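Home trial households and bench testers wanted, Skirkville

Nukis is looking for people to help us try out the Gollholm, our two-armed tabletop helper, before it goes on sale as a kit. We have places for 64 households around Skirkville and for a smaller group of bench testers who would come in to us. If you have ever wished for a spare pair of hands in the kitchen, or if you know somebody who finds a full bottle heavier than it used to be, please do read on, and please pass this along to anyone you think might like it.

A little about us first. Nukis began as a repair shop for workshop machinery, and we still have the shop counter and the bell on the door. The Gollholm grew out of a request from a customer whose grip was getting weaker and who wanted help with a short list of everyday jobs: pouring a drink, holding a jar steady, passing things across the table. We have been working on that same short list ever since, and pouring is the one we have spent longest on. Évan Coste leads the work on the arms and grippers, and Simone Evangelista looks after the trial and everybody who takes part in it, so hers is the voice you will hear when you ring.

Most of the bench work at present is with one bottle and one cup, with the cup left standing on the table and one arm doing the lifting. We would dearly like to hear from people who pour a lot of drinks in the course of an ordinary day, for children, for parents, for customers, because you will have opinions about height and angle and speed that we haven't thought of. 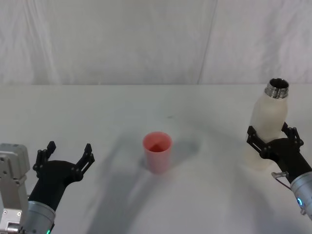

Pouring bench at Nukis: bottle held upright, second gripper open, cup on the table.

What we are asking of households

You would have a Gollholm on loan for 13 weeks. We bring it, set it up on a table of yours and show everyone in the house how to start it, stop it and wipe it down. After that we ask you to use it for at least one small job on most days, and to keep a diary of how you got on. A line or two is plenty on a quiet day, though if you feel like writing a page we will read every word of it with pleasure. Simone will ring once a week for a chat, at a time of day that suits you, and Évan or one of his team will visit part way through the loan to look the arms over.

You will need a sturdy table against a wall, a socket within easy reach and enough room to walk past comfortably. Households with children are very welcome, provided an adult is in the room whenever the arms are switched on. Please tell us about cats. We like cats, but we do need to plan for them.

Each household receives 155 pounds as a thank you, paid at the end of the loan, and first refusal on a kit at the trial price. There is no obligation to buy anything and no hard feelings if you hand it back early. 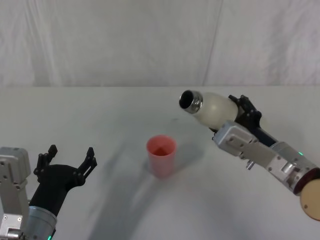

Bottle tipped, with its open neck above the level of the cup.

What we are asking of bench testers

Bench testers come to our workshop on Texier for a morning or an afternoon, sit with one of the team and tell us what they think as the work goes on. You might be asked to choose where a cup should stand, to say when you would like an arm to slow down, or to try the stop button until you are happy you could find it without looking. We are aiming for 2,000 pours across the whole trial, in kitchens and at the bench together, and we would like them to be guided by as many different people as possible. Travel within the town is paid, and there is always cake.

Who can apply

Anyone over eighteen. You don't need to know a thing about robots, and we would be rather sorry if only people who did know about them applied. We particularly want to hear from people with arthritis, tremor or limited reach, from carers, and from anyone who lives alone and would give us a frank opinion. The workshop is all on one level, with parking by the door.

How to apply

Ring the shop between ten and four and ask for Simone, or drop in and fill out the form at the counter. Tell us who lives with you, what your table is like and which job you would most want help with. Applications close at the end of February, and we will reply to everybody, whether or not we have been able to find you a place.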